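Clothes bank sort moves to old print shop in Claller

Claller's clothes bank is open again after 16 weeks shut, and there's plenty to get through.

The service, run by local charity Skoryk, has taken over the ground floor of the former print shop on Vudville Road. Doors opened at 10am. By lunch the drop-off table was full and bags were being stacked along the back wall, under the window.

The old site, a portable building behind the library, closed in the spring when the roof let in water. Stock was moved into storage in Zalville. Most of it was fine. A few boxes of bedding were not and had to go.

Everything now has to be checked, folded and put into clear plastic tubs before it goes out on the shelves. Sorting sessions run all through June, mornings and early evenings.

The charity has 77 tubs to fill, bought with a grant from the town fund. They replace the cardboard boxes used at the last place, which went soft in the damp and all looked the same from outside. Staff say the see-through ones save a lot of lifting and peering. A label goes on the short end, lid on top, done.

Dark clothes are being done first. Black school trousers, black tights, plain jumpers, work tops – these are what people ask for most in late summer, and the idea is to have them ready well before the new term. Coats wait until last. There's no room for them yet anyway, the long rail is still in Zalville and needs a van.
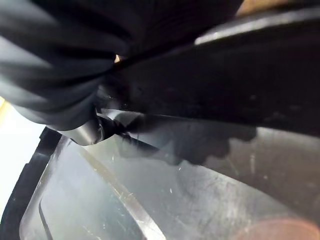
Black fabric bunched up beside a clear plastic bin.

The way of sorting has changed too. At the old building donations were split by size as soon as they came in, then by type, then often split again when somebody found a child's vest in with the adult ones. Now it's colour first, type second, size last. Sounds odd but it is quicker with the dark stuff, where a navy cardigan and a black one can look the same under strip lights. Those get taken over to the window for a second look.

Items with holes, broken zips or heavy stains go in a seperate pile for rag. Skoryk is paid a small sum by weight for these, and the money goes towards the electric bill. Single socks are rag as well. Single gloves are kept for a month in case the other one turns up at the bottom of a bag.

Pairs of tights are rolled and held with a paper band. Jumpers are folded in thirds, sleeves in. Anything stretchy goes flat if there's space and gets pushed down the side if there isn't.

The print shop had stood empty for three years. It still has the old counter, now the folding table, and a good deep sink at the back. New lights went in last month. The heating is not finished – one radiator works, two don't – but that's a job for the autumn, Skoryk said.

Parking has been the main grumble so far. There are no spaces directly outside and the bus stop takes up most of the kerb. Anyone dropping off by car is asked to use the lane behind, where there's a green door with a bell. Ring and wait. Please don't leave bags on the step overnight. Two were left out before opening day and both got rained on.

The neighbouring shops have been mostly in favour. The café on the corner is taking small donations when the clothes bank is shut, up to 13 bags at a time, and has put a sign in its window. The barber's next door has asked only that the pavement is kept clear for prams.

What's wanted now: school shirts in any size, children's shoes with some life left in them, plain black trousers, waterproofs, babygrows, belts. Also coat hangers, the plastic sort.

What's not wanted: pillows, duvets, electric blankets, single shoes, fancy dress. Towels are a maybe. Animal rescue in Zalville will take old ones and Skoryk will pass them on if somebody is driving that way, but it would be easier to take them direct.

Clothes should be washed and dry when they arrive. They don't need ironing. Check the pockets first – the charity has a jar on the counter for things found while sorting, mostly keys and bus tickets, one library card. If you've lost a small brass padlock key its in there.

Families can use the clothes bank without a referral, which is a change from before. Turn up during opening hours, take a basket, choose what you need. There's a limit of ten items per person per visit while stock is being sorted, not counting socks and underwear. No names are taken at the door, only a postcode, so the charity can tell the town fund which streets it's reaching. Two curtained changing spaces are on the left as you come in.

People who can't get into town can ring and ask for a parcel to be made up. Give sizes, colours if it matters, and whether it's for school or home. Parcels take a few days. Delivery is free inside Claller and as far out as the Vudville turn, and beyond that it depends who is free with a car.

More hands are needed for the sorting. No experience, no forms for a first visit, tea provided. Sessions last two hours but you can leave earlier. It's mostly standing work at the long counter, though there are chairs and the labelling can be done sitting down. Under-16s are welcome with an adult. Wear something you don't mind getting fluff on, black fleece is terrible for it.

A sewing table should follow later in the summer if a second machine can be found. For now small repairs are being done by hand: buttons, hems, the odd split seam. Spare buttons, black thread and elastic are all useful and can be dropped off with clothes in a marked envelope.

The school uniform rail will open first to families with children starting at a new school, then to everybody from the week after. Dates will go up in the window and on the library noticeboard once the trousers and skirts have been sized. Logo jumpers are being kept apart by school and there are hardly any of the smaller ones so far, so if yours have been grown out of, bring them in.

Opening hours for now are 10am to 3pm on weekdays, with sorting from 8.30am and again at 5pm. Saturdays are being looked at. The back lane bell is answered only during those times.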